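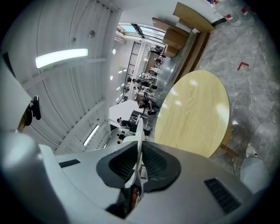

4. Colocación y primer encendido

El purificador Andero funciona en cualquier habitación de hasta 30 metros cuadrados. En una de 50 también funciona, pero con menos convicción.

4.1 Elegir el sitio

1. Deje 30 cm libres a cada lado. Las cortinas cuentan como obstáculo, por muy ligeras que le parezcan.
2. Apóyelo en una superficie plana y firme. Una pila de revistas no cumple ninguna de las dos condiciones.
3. No lo ponga bajo un aparato de aire acondicionado. Se pasarían el día discutiendo.

4.2 Montar el filtro

1. Gire la tapa trasera hacia la izquierda hasta oír un clic.
2. Saque el filtro y quítele la bolsa de plástico. Nuestro servicio técnico recibe cada lunes algún filtro impecable, todavía embolsado.
3. Vuelva a colocarlo con la lengüeta hacia usted y cierre la tapa.

4.3 Conectar a la corriente

1. Use el cable suministrado y una toma accesible.
2. Si recurre a una regleta, sume antes el consumo de todo lo que ya tenga enchufado.
3. Lleve el cable pegado a la pared, lejos de las zonas de paso.

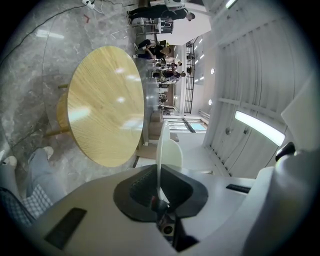

Fig. 6. Cable negro por el suelo hasta una regleta blanca, junto a una mesa redonda de madera.

PRECAUCIÓN: no tape el cable con una alfombra. Se calienta, y además se tropieza igual.

4.4 Primer encendido

1. Pulse el botón central durante cinco segundos. El piloto parpadeará en azul.
2. Espere a que quede fijo. Pulsar más veces no acelera nada.
3. Elija la velocidad. La 1 sirve para dormir; la 4, para cuando alguien ha frito sardinas.

Nota: el aviso de cambio de filtro se enciende a las 500 horas de uso. Para reiniciarlo, consulte el apartado 7.2, preferiblemente después de haber cambiado el filtro.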